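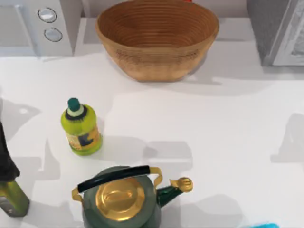 April, after supper

My legs are still humming from the walk, so this may ramble. I finally did the old ridge path from Koltau down to Visach, which I've been promising myself ever since I moved out here, and oh, it was lovely! The larches are just greening up and there was still snow in the ditches on the north side. I had the path to myself until the chapel, where a very muddy dog joined me for a mile or so and then went off without saying goodbye.

My map says the top is 2679 feet – it felt like more. I ate my cheese roll up there out of the wind and thought about Mom's hiking boots, the red-laced ones, and how she'd have made me stop for every single flower. 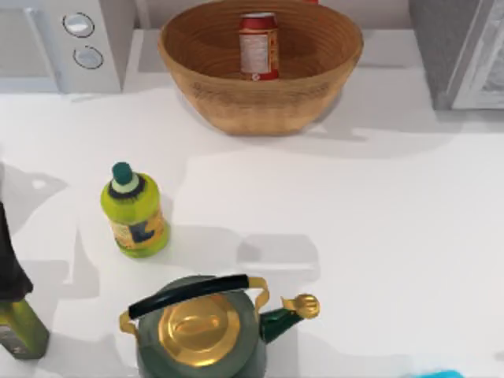
The counter, with the microwave in the corner.

Missed the 3 o'clock bus from Visach, of course, and had to wait 52 minutes for the next one. I didn't mind much. The bakery had poppy seed rolls left and I bought too many. 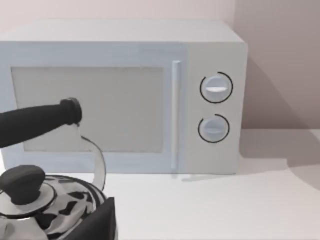 Microwave again, two dials.

Next time I want to try the Droslow side, if my left knee forgives me. Bath now, then bed.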